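4. Cleaning out the dust

Evness will nag you about fan noise long before anything is wrong. If the nagging starts, it is probably time to open the tower.

1. Shut down from the menu. Holding the power button until the screen gives up does not count.
2. Unplug the power cord, then press the power button once to drain what is left.
3. Lay the tower on its side and take off the panel. Keep the screws in a cup you do not plan to drink from.

Caution: Never open the power supply itself. It can hold a charge after you unplug it, and it has no interest in your good intentions.

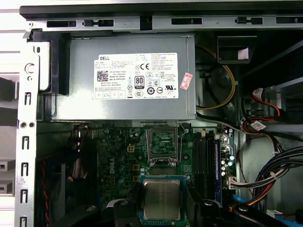 4. Use short bursts of canned air, with the can upright. Hold fan blades still with a finger – they are not pinwheels.
5. Push any loose cables back in until they are snug.
6. Replace the panel, plug in, and start up.

Note: If Evness shows code 17 on the first start, press Enter and carry on. Code 209 means a fan is not turning. Shut down and go back to step 5, where you were perhaps a little hasty.

Reset the dust reminder under Settings, Upkeep. The default is 900 hours of use.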